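Setting up the Prarnimdale cell for patch cable insertion

Applies to the single-arm cell with the two-finger gripper and the Luangrath controller. You need the cell powered down for steps 1 and 2 and live for the rest. Allow a morning the first time.

Step 1. Check the finger pads

Wipe both pads with a dry cloth and look along the teeth. Any tooth that is rounded over will let the boot creep when the plug meets the port. Change pads in pairs, and torque the screws before you load a cable. Our current set went on in August and has 1,468 insertions on it. The limit we use is 2,000.

Grip the cable by the ribbed boot, never by the clear plug. The latch has to stay free.
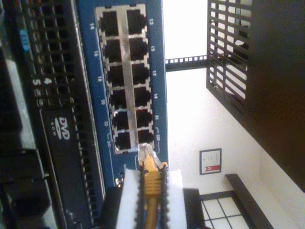
Step 2. Seat the rack and dress the cables

Put the rack on the padded mat and push down on both rails. It should not rock. If it does, lift it off, flatten the mat and try again. A rack that shifts between runs will throw off every taught point.

Clip the arm's own cables to the housings with enough slack for the wrist to turn both ways. Jog the arm slowly through its full reach with one hand on the stop button and watch for a loop that catches a rail. Then bring the gripper up to the front of the switch and confirm that nothing pulls tight there.

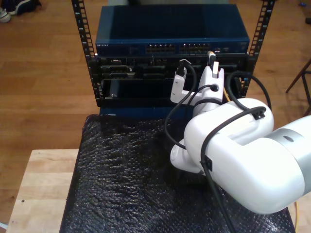
Luangrath adds that the clips should be moved before the cable is shortened, as a short cable pulls on the wrist joint and shows up later as drift in the port positions.

Step 3. Teach the reference port

Use a port in the right-hand group as the reference. Plug a cable in by hand until the latch clicks, close the gripper on the boot at low force, and save the pose in Clillar as REF_A. Open the gripper, back straight out 300 mm and save that as REF_CLEAR. Leave the cable plugged in while you check the clearance path, and keep the free end to one side of the mat where the arm won't drag it.

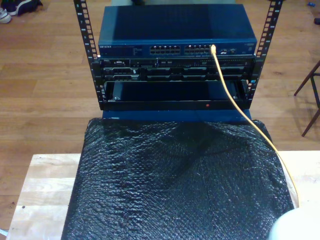 Idatari

I teach the reference twice and compare. If the two poses disagree by more than the tolerance on the cell sheet, go back to step 2 and look at the rack.

Step 4. Run the approach check

Set insertion force to 8 newtons and speed to the lowest setting. Send the arm to the approach point for port 23 and pause it there. In the wrist view the plug should line up with the port opening and sit square to the metal surround. Correct sideways error first, then rotation. Don't correct depth at this point.
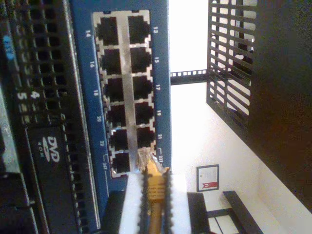 Step 5. First insertion

Resume at the same speed. Stop if the force trace climbs before the plug reaches the opening, and repeat step 4. After a good insertion, open the gripper, back out and tug the cable lightly by hand. Save the offsets to the cell file and write the pad count in the log.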